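# Pad slip (gripper fault)

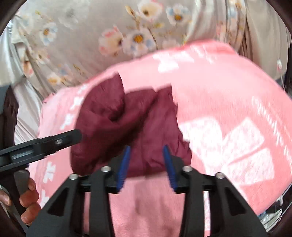
Kwesi Gbeho

**Pad slip** is a fault in two-finger grippers in which the held item moves against the finger pads after the fingers have closed. It is most often reported in textile handling, where the load changes shape as it is lifted. Laundry unloading is a common case: a single thin garment may lie on top of a fleece blanket inside a drum, with larger bedding behind it, and the pads must take hold of one fabric without drawing in the next.

## Causes

Thin, smooth fabric gives the pads little to bear on. Ridged pads raise the grip, but fibres from fleece can fill the grooves and reduce their effect. A second cause is drag. If part of the garment is trapped under a heavier item, the pull at the pads rises sharply during the lift and the fabric creeps out. Uneven closing, where one finger leads the other, produces a similar result.

## The Gilis fault

In November the Nartey laundry trial at Gilis recorded 72 drops in one run of unloading work. Aidan Ó Briain traced 30 of them to clogged pads and 11 to trapped fabric; the rest were left unassigned. The controller had logged every one as a completed pick, as it checked finger position only at the moment of closing. In 2 cases the arm went on to its next move with a sleeve still caught in the drum.

## Detection and remedy

Finger position should be read throughout the lift. A further closing movement after contact indicates that material is leaving the pads, and the arm should stop before it clears the rim. Pads are brushed out between loads and replaced when the ridges have worn flat. Raising the closing force is not advised for light garments, as it can mark or tear them.

## See also

- Double pick
- Drum entanglement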